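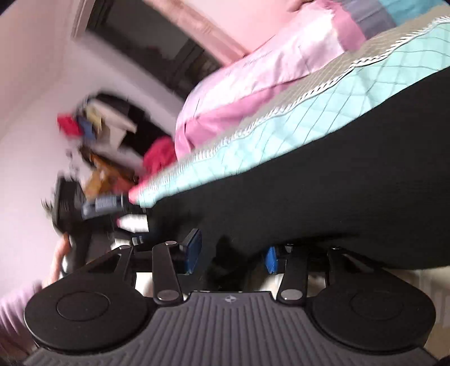
I have now read the Kekdale announcement three times, and I still can't tell you what the "Explorer Tier" gets you that a regular season pass didn't get you in April.

For anyone who missed it, the park is splitting its passes into levels for next season. The old pass was one price, any day the gates were open, parking included. The new cheapest level has blackout dates, and parking costs extra. If you want what you already had, you buy Explorer, which comes to 300 dollars a person. The email calls this "more choice for our guests." My family had one choice before and it was a good one, so forgive me if I'm not clapping.

The part that has people excited is the line about "a major new attraction, coming soon." I've been going to Kekdale long enough to remember the last major new attraction coming soon. It was a sign on a fence behind the log flume. The sign stayed up for two seasons and then the fence got painted and the sign was gone. There's a pretzel stand there now. Decent pretzels.

My friend Guilan Lei thinks I'm being unfair. She says they've hired Furkedow to build it, and Furkedow did that launch coaster at Javero that everyone loves. Fine, but the email doesn't name Furkedow anywhere. That came from a fan forum, from a guy who says he saw a truck. I went and read the whole thread and it's mostly people agreeing with the guy about the truck. Then somebody posted a track length of 2710 feet with no source at all, and by the next page people were arguing over whether that was long enough for a second launch.

Maybe it's all true. I'd love a launch coaster an hour from my house. What bugs me is being asked to buy the pass now, before December, at the "founding member" price, for a ride with no name and no opening date. If it opens in late August I'll have paid the higher rate for a summer of the same rides I've been on since my kids were tall enough.

Boyang Kang emailed after my last post to say the staff have been told nothing either. He worked the games area for a summer and still knows people there. That doesn't surprise me, though I can't check it, so take it the way I'm taking the truck.

I also asked guest services whether current passholders keep their food discount. I got back a very cheerful reply with a link to the same announcement. The announcement doesn't mention food.

So we're waiting. If the early price goes away, it goes away, and I suspect it will come back in spring under some other name. If you've already bought Explorer and they told you anything about the food discount, leave a comment, and please say whether you got it in writing.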